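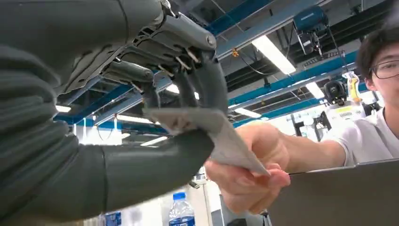
Adalberto Pacheco
Oct 20, 2023

Handover of thin cards between a person and a robot hand: which rules apply?

We are writing the work instruction for a station where an operator passes a printed card to a multi-finger hand. The hand pinches the card between thumb and fingertip while the operator still holds the opposite corner. Our draft has three points I can't settle:

Does the hand need its own risk assessment, or does the one for the arm cover it? Who lets go first? And is a bent card during the overlap acceptable, or should it count as a failed handover? The cards are 219 mm long and we plan 600 handovers per shift.

Remo Trummer

The assessment has to cover the complete application: arm, hand, workpiece and task. A statement from the arm supplier covers the arm. Fingers with open linkages and exposed joints add pinch points that the arm assessment never looked at, so list each gap that changes size during closing and record whether a fingertip fits in it.

On release order, write it as a sequence with a condition for each step:

Robot stationary at the handover position before the operator reaches in.
Hand closes on the card at reduced force. Operator keeps hold of the far corner, fingers outside the closing path.
Grip confirmed by the hand, signal given to the operator.
Operator lets go and withdraws.
Arm moves only after the operator is clear.

The fourth step must not depend on the robot pulling. If the arm starts while both sides hold the card, the operator tends to follow the motion. We had this at Ruchti and fixed it with a 265 ms hold after the clear signal — short, but it made the sequence readable for new people.

Bending is a quality matter first. Set a limit for the part and measure against it. It is also a useful sign that the two grips are not in the same plane, so check the approach angle before you touch the force setting.

Ostondale_54

just use a lower speed, we never had a problem

Muretti

Lower speed does not help with closing force at the fingers, they are separate settings. Agree with Remo on the rest. I would add eye protection to the instruction if the cards have pointed corners and the handover is anywhere near face height, and set the height for the shortest operator as well as the tallest.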